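4. Hanging the gown on the stand

This section covers the Kedia branching coat stand, the Lagos wooden hangers and the grey gown with the tie belt. It assumes the stand is already up and doesn't rock. If it rocks, go back to section 3. The maker's leaflet says the stand "suits any floor". We tried it on a few floors and would not go that far.

Before you start

Pick a spot near a wall or pillar where people don't walk past with bags. Beside a window is fine for light, but the leaflet's claim that sunlight "freshens" fabric should be ignored. Grey knits fade like anything else.

Check the label in the gown. Anything heavier than the Plastness mid-weight range wants a broader hanger than the ones supplied.

4.1 Getting the fabric ready

1. Shake the gown out once and lay it flat. If it came in a plastic sleeve, take the sleeve off completely and put it in the soft plastics.

2. Find the tie belt and pull it free of the loops. It is a plain strip of the same grey and easy to lose among the folds.

3. Fold the belt once and put it aside where you can reach it from the stand.
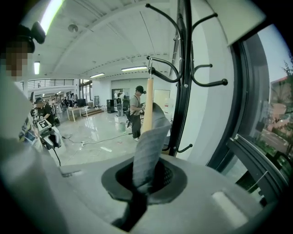
Fig. 4a. Folded grey knit and the black stand by the window.

Note: The leaflet tells you to iron the belt before every use. We left ours for 18 days between pressings and couldn't pick it from a fresh one.

4.2 Choosing a hook

4. Start with a hook on the side facing the room. Hooks that point at the wall look tidy in a catalogue and scrape your knuckles at home.

5. Put the empty hanger on first and let it settle. If it slides toward the knob, try the next hook along.

6. Turn the hanger so its bar faces you. You will be threading sleeves over it shortly, and it is awkward to do from behind.

Caution: Do not hang everything on one side. The base is said to be weighted. Ours weighs less than a bag of spuds and went over when a wet overcoat was added to the left.

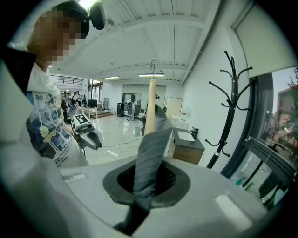 Fig. 4b. Ribbed grey fabric, lifted and folded at the top.

4.3 Putting the gown on the hanger

7. Take the hanger off the hook again. The leaflet has you dress it while it hangs, which is possible if you are tall and patient.

8. Slide one end into a shoulder, then the other. Centre the collar over the metal hook and straighten both shoulder seams.

9. Return it to the stand. The sleeves should hang straight and the hem should clear the floor. Zoriana Symonenko, who checked these steps, is short and suggests a low footstool here. A chair with castors is a bad idea.

10. Thread the belt back through the loops until the ends match, then knot it loosely at the waist. A tight knot leaves a crease that the "no-crease finish" does nothing about. 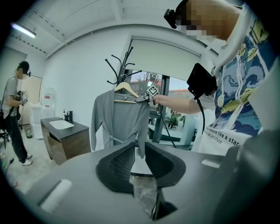

4.4 If it doesn't sit right

Gown slips off one shoulder: the hanger is too narrow or the collar is off centre. Plavham sells grip strips for this. They work for a month or so – a loose rubber band on each end does the same job.

Front hangs open: retie the belt a little higher. Don't pin it.

Stand leans toward the gown: move the gown to the opposite side and check the pole joints by hand. Stop when they feel firm. The thread is soft and won't forgive a spanner.

Spare hangers can stay on the stand when not in use, but keep them off the lowest hook, where sleeves catch on them.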